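Subject: Re: [naketholm-spinners] Washing a whole fleece indoors in winter?
Date: Jan 23, 2019

> I've been given a whole Ovis fleece and I'm itching to start on it, but the
> garden tap is frozen and the shed is no place to be standing about. Has
> anyone washed one indoors at this time of year? I've a small bathroom, an
> ordinary sink and not much patience. Also, do I need to wash it all in one
> go, or can I do it in bits? I'm terrified of ending up with a lump of felt.

Oh, do it in bits! I did my November fleece that way, a handful at a time over a couple of weeks, and I enjoyed it so much that I'm looking for another one. Mine weighed 2,078 grams after I'd thrown out the mucky edges, and I never had more than 193 grams in the water at once. It sounds slow but you get to know the fleece – the shoulder wool on mine was far finer than the back end, and I'd have missed that completely if it had all gone in together.

I use hot water from the tap with a good squirt of washing-up liquid, stirred in gently before the wool goes anywhere near it. Push the wool under with flat hands and then leave it alone. Twenty minutes, lift it out, and rinse in water that feels the same to your hand. Felt comes from rubbing and from sudden changes of heat, so don't run the tap on top of it and don't wring it. I give each batch 3 rinses, sometimes one more if it's a greasy bit.

You don't need a special tub either. Anything with decent sides will do, as long as the wool has room to spread out and you can lift the thing when it's full.

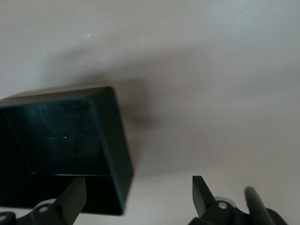
Dark green box, a bit scuffed on the bottom.

For drying, I spin the batch in a net bag in the Turby (spin only, no water coming in, do check that twice!) and then lay it on a rack over the bath with the door open. Mine was dry enough to card by the second evening, even in that awful damp spell.

On carding, if you can borrow the Dursun drum carder from the guild cupboard, put your name down now. It copes beautifully with long locks and it's a joy to turn. I ended up with 161 little rolags and batts, all in a pillowcase, and I've spun around half of them so far. It's the softest grey you ever saw, and it's going to be a waistcoat.

Do tell us how the first batch goes, and bring some to the next Naketholm meeting, greasy or clean. I'd love to have a feel of it.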